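I changed the water filter on Sunday, which I had been putting off since the fall. The old cartridge was a Vetitz and the store in Bergeron doesn't carry them anymore, so I drove to Naltunum and paid 20 dollars more than last time.

The job itself is simple. Shut the valve, open the kitchen tap until it stops running, unscrew the housing, swap, hand-tighten. I used the wrench and cracked a housing two years ago – don't do that.
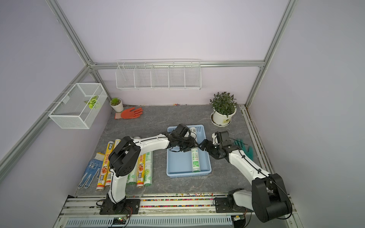 A glove and two rolls, with a blue tray.

The meter read 2,296 when I put the new one in. I wrote it on the lid with a marker. Solange says hers lasts 800 gallons before the taste changes, but she's on town water and we're on the well.

Next up is the pressure tank, if Maëlle can lend me her gauge.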